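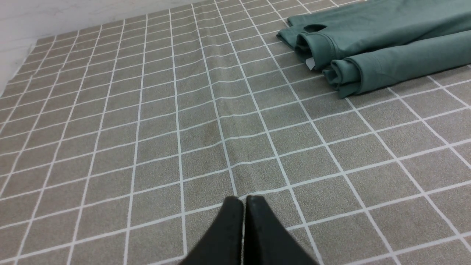

Residents' Meeting – Laundry Room and Shared Services
Bimilum Building, ground floor meeting room
September

Chair: Titilayo Ekpo
Start: 6 p.m.
Units represented: 16 of 82

1. Previous minutes
Approved with one correction. Item 4 should refer to the east drain and not the east stairwell.

2. Laundry room equipment
The chair reported that two of the Anby washers have failed the spin test. Both stop with a load-balance fault before reaching full speed. The service contractor, Cifuentes, inspected the machines and found worn suspension rods on both. The quoted price is $149 per machine, parts and labor included. Work to take place on a weekday morning between 9 and noon.
Moved, seconded and carried: accept the quote.

The dryers were not part of the inspection. Unit 3B reported long cycle times on the dryer nearest the door. Cifuentes to check the vent run during the same visit – any extra charge to be cleared with the chair first.

3. Payment system
The Fastance card reader has been rejecting cards after a top-up. The supplier advises that the balance is held on the server and that the reader must be restarted to collect it. A restart does not affect balances. The instructions on the wall are out of date and will be replaced.
Residents asked for coin payment to be kept as a fallback. No decision. Carried over.

4. Folding table and unclaimed laundry
Several units reported clean laundry left on the folding table overnight. Current rules set no time limit. Proposed wording:
"Items left on the folding table after 10 p.m. will be moved to the shelf. Items still on the shelf at the end of the month will be donated."
One objection, on the grounds that night-shift residents use the room late. The wording was amended to midnight and adopted.

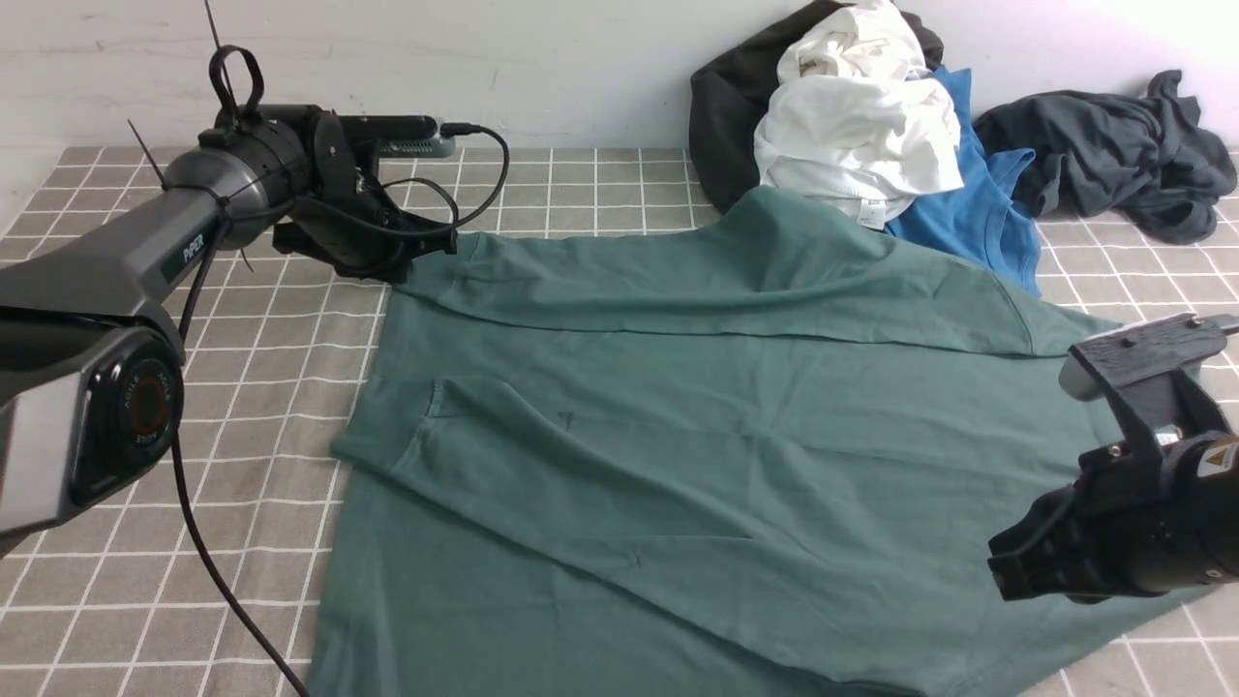 Item 4: green T-shirt on checkered tablecloth.

5. Floor drain
Slow drainage persists after heavy use. The lint trap is to be cleaned weekly instead of monthly. If there is no change by the next meeting, a camera survey of the pipe will be priced.

6. Other business
Request for a second clothes rail – referred to the budget discussion.
Request for later opening hours – declined, noise.

Actions
T. Ekpo: confirm repair date with Cifuentes; post new card reader instructions; circulate amended rule.
Unit 3B: log dryer cycle times until the visit.

Meeting closed at 7:20 p.m.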